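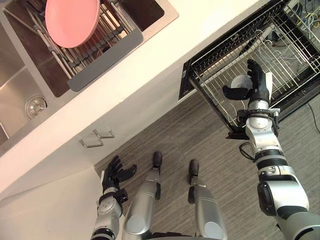
The Drolitz Wemelen with its right hand in the dishwasher, pink plate still in the sink rack.

I have put off writing this second part of the review for longer than I meant to, partly from fondness. I like the Wemelen a great deal. It is patient with crockery, it doesn't mind being corrected, and after a whole August of sharing a kitchen with it I had started saying good morning to it (my husband has asked me to mention that he did not). But we had a fault with the thumb, a proper one, and anybody thinking of living or working near one of these ought to hear how it went.

The job was ordinary enough. We had it emptying the dishwasher and moving things on to the worktop, one at a time, with the Siu hands fitted. The fingers are slim and surprisingly gentle, while the thumb is a great thick thing that does most of the holding. For 222 items I had nothing to report beyond a little dithering over cutlery. Then it picked up a mug, brought it across to the worktop, set it down very nicely and didn't let go.

I waited, as the handbook tells you to. The status light stayed green. The tablet said "release complete". The thumb was still shut through the handle, and when the arm began its trip back to the rack the mug came too, met the edge of the sink and broke. A piece went as far as the kitchen door. I was in slippers!

Now, a broken mug is neither here nor there. What bothered me was that the arm moved at all. The hand had told the arm it was empty, the arm believed it, and there seems to be nothing in between to ask twice. Had that been a sleeve, or a small child's wrist, I don't like to think about it. I pressed the stop button and the arm halted at once, full marks there, but the thumb held on to what was left of the handle until I had found the little release lever, and you need a dry hand and decent light to work that.

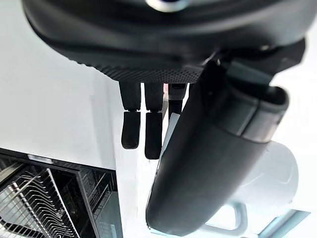

Sirkka Toivonen wrote in after the first part to say that hers had done much the same with a saucepan lid, and that "the stop button stops the arm, it doesn't open the hand, and I wish that were printed on the button." She also asked whether a fault that never turns the light red should count as a fault at all in the maker's log. I put both points to the service desk, and I'm glad she raised them, as I'd not have thought of the second.

The desk was very pleasant about it, I must say. I spoke to Tiina Saarinen, who had me run the slow finger test from the tablet, and on the 5th go the thumb stuck again with nothing in it. A new joint came in the post with a software update, and fitting it took me 89 minutes, a good part of which I spent looking for a screw under the fridge. 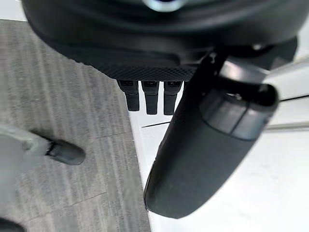
Vol. 2, No. 5

With the new joint in, I started again from the beginning, at half speed and in proper shoes. The thumb has opened every time I've asked it to, and the update makes the arm pause after each release before it sets off. It's only a short pause, but I find I watch for it. I would still like a sensor that can tell a full hand from an empty one, and I would like the release lever to be bigger and a brighter colour.

So, would I buy one? For a workshop or a teaching kitchen, where people know where the lever is, yes, and gladly. For a family home I'd hold off until Drolitz changes what the stop button does, or at least labels it honestly. If you own one already, check your update went in as of Sep 18, 2023 or later, run the slow finger test with nothing in the hand, and keep your good mugs in a cupboard it hasn't been shown.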